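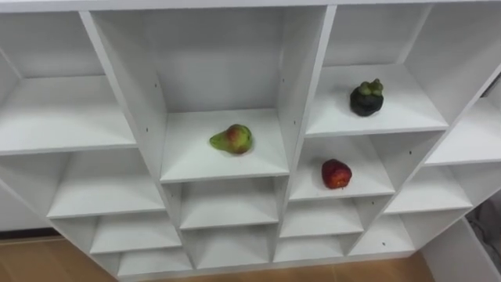 How long should you keep a water bill? I keep mine 12 months, then shred it once the yearly statement matches.

Home Posts Replies Media Likes

1/ Spent May sorting paper. Started with 2236 sheets, mostly Pondley utility bills and old Bainbridge rental forms.

2/ Tax records stay seven years at my place. Pay stubs go when the W-2 agrees with them.

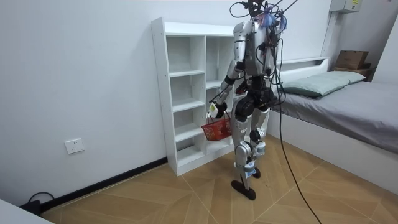

Photo: Azucena Varela

3/ Scanned 1261 pages at 200 dpi. Small print reads fine and the files stay small. Names go year first, then company.

4/ Appliance manuals went to recycling. Most are online. I kept the receipts. 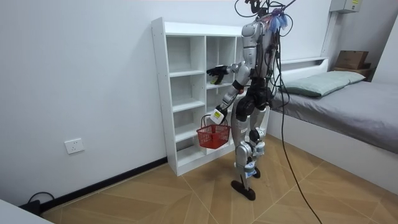 5/ WHAT STAYS ON PAPER
Birth certificates, the car title, the deed, anything with a raised seal. 156 sheets, one folder. The shredder bin is full again, so the Bainbridge forms wait until tonight.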